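The Board Game Expansions Worth Your Shelf Space This Summer
24 Jun 2026

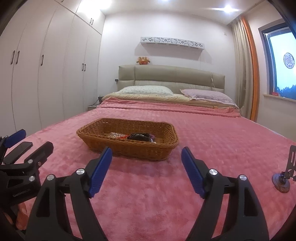
A shallow wicker basket with a few small items in it, on a pink blanket.

Expansions are where tabletop publishers make their money, and most of them are skippable. We spent the spring playing through the new ones to find those that change how a game plays.

Aren: The Salt Road is the easiest to recommend. It adds a trading phase to each round and takes out the slow middle stretch that put people off the base game. Setup is longer, but play time stays the same. Two players will get less out of it than four.

Nesteck: Second Shift is harder to judge. The new worker tiles are good and the solo mode finally has a proper difficulty curve. The event deck is weaker – half of its cards just take resources away from whoever is in front. We left it in the box after the third game and didn't miss it.

Fomell has gone the other way and put out a collector's edition limited to 2000 numbered copies, with thicker boards and a cloth bag for the tokens. The rules are unchanged. If you own the 2023 printing, keep it.

Greenberg is the odd one. The new campaign book runs to 447 numbered entries and plays over up to ten evenings, with choices in early chapters coming back much later. Our group lost a character in chapter two and was still dealing with it in chapter eight. The type is small and the index has mistakes, both of which the publisher says will be fixed in the December reprint.

Prices vary a lot between stores, so check your local shop before ordering online. Aren and Nesteck are out now. Greenberg ships next month.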